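Ostard Hardwax Oil for Wood Floors, Warm Tint

Item 772 - in stock
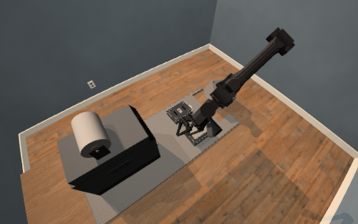

Rendered room corner with a warm orange-brown wood floor.

I started selling this oil after putting it down in my own hallway, and I still get a little excited whenever a new batch shows up! It soaks in instead of sitting on top like varnish, so when the dog scratches a spot (mine does, daily) you can sand that patch by hand and wipe on a bit more.

The tint is on the warm side. On pine it goes quite golden, on oak it stays calmer - if you want a pale, chalky floor, get the Laditz White and save yourself the trouble.

How I put it on: sand, vacuum, vacuum again, then a thin coat with a flat pad along the grain. Wipe off anything still shiny. Leave it 8 hours, then do the second coat. People always use too much the first time, me included, and it stays tacky for ages.

Can size: 700 ml
Coats: two
Walk on it in socks: next day
Rugs back down: 4 days
Cleaner: Wirholm floor soap, sold separately

Oily rags can heat up and catch fire by themselves, so lay them flat outside to dry before they go in the trash. Please don't skip that one.

The Pavlović pads are back in January. Until then any lint-free pad will do - I've used an old cotton T-shirt on small jobs and it was fine.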